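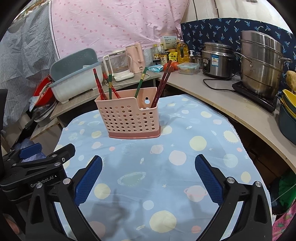 Chopsticks in the pink holder, planets tablecloth.

16/06/2024

The softener question came up again after the move, so I am writing down what I measured and what I set.

The supply at the new house tests at 141 mg/L as calcium carbonate. I used a drop titration kit, cold tap at the laundry sink, after letting the line run. Strips are fine for telling hard from soft but the color steps are too coarse to program a valve with. Usha Reddy, two streets over on the same main, gets a slightly higher reading with a kit from a different maker, and I put that down to drop size. Hold the bottle vertical. At an angle the drops come out smaller and you count more of them.

By the usual scale that is the top of the "hard" band or the bottom of the next one, depending on whose table you read. It is not dramatic water. The kettle films over, glasses spot, and the shower head needs vinegar a few times a year. I would have left it alone, except that the previous owner had already installed a Sternar unit and left it running on whatever numbers it had when it was installed.

Those numbers were wrong. Hardness was entered at well over twice the real figure and the valve was set to regenerate on a timer regardless of use. It was burning salt to recharge resin that was still mostly charged. Most metered valves can do better than this. You give them the hardness and the resin capacity, they divide one by the other, subtract a reserve, and wait until that much water has gone through.

With the correct hardness and a moderate salt dose, the display now shows 2385 gallons between cycles. I kept the timer only as a backstop for when we are away.

The salt dose deserves more attention than it gets. Resin capacity does not rise in proportion to salt. The first few pounds per cubic foot recover a lot of exchange sites and the last few recover very little. The installer default tends to be high, which gives the longest run between cycles and the worst use of salt per gallon. Dropping the dose means more frequent cycles and some extra rinse water. On our usage the trade favors the lower dose. On a well with iron it might not, and Ravindran Amin, who has one, runs his high and uses a resin cleaner besides.

Two things I got wrong the first time:

I changed the dose without changing the capacity setting. On this valve they are independent entries. The controller went on assuming full capacity, and hardness was coming through before the end of the run.

I tested the softened side at the kitchen cold tap, which is plumbed ahead of the softener. The reading matched the raw water exactly. I spent an evening reading about fouled resin before I traced the pipe under the sink.

The softened side now reads zero to the limit of the kit right after a cycle and the same near the end of the run. I will titrate again in November, when the utility says it changes its source blend, and adjust the hardness entry if the number has moved.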